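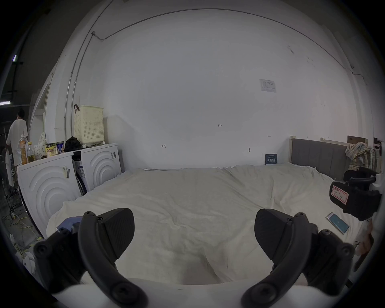
Fingers open over the bed, sheet crumpled below.

2023-08-14

I have been rewriting our house rules for handheld gripper recording, and the bed-making task is the one that keeps breaking them. The old document ran to 30 clauses. The new one has 9, and most of what went was about lighting.

Rule one is the start pose. Both fingers fully open, pads visible, gripper body just inside the lower edge of the view. The Jutel template allows a partly closed start and I have dropped that. If the opening width is ambiguous in the first image, the calibration check has nothing to compare against, and the error rides along through the whole episode.

Rule two covers fasteners. The finger arms are studded with screws, and every one gets checked with a driver at the start of a session. I used to do this by eye. In June I lost 203 episodes to a finger that had rotated slightly on its mount -- the trajectories looked fine until they were plotted against the Pilline reference set, and then they were all off to one side. The plotting script now runs after every batch.

Rule three is labels. Any mount in the work area carries a sticker, and the sticker matches a line in the log. Handwriting is acceptable. Pencil is not, because it rubs off on the sleeve of whoever handles the thing next.

Rule four took the most argument, mostly with myself. Do not tidy the room. A sheet task recorded on a bare bed in a bare room gives you a policy for bare rooms. A phone on the bed, a shirt by the wall, bottles on top of a washing machine: all of it stays where the household keeps it. The exceptions are anything that can spill onto the bed and cables inside the walking path. A run of cable beside an appliance is permitted if the operator does not have to step over it.

Rule five is people. Another person may be in the room and may carry on working. They must know recording is on and must have signed the form. The Kyei guidance I started from wanted the room cleared. I think that is too strict for domestic work, and hard to enforce in a small place.

Six through eight are file naming, battery swaps and clock sync, unchanged from the last version.

Rule nine is the stop limit. No more than 200 episodes per operator per session, counting discards. Pull quality drops before the operator notices it, and a creased sheet is less forgiving than a cup or a box.

Still open: how to define "finished" for a sheet. Nuketti's checklist says flat to the corners, which no sheet in my data has ever been. I am testing a looser version based on corner position only and will post the wording once it has survived a full session.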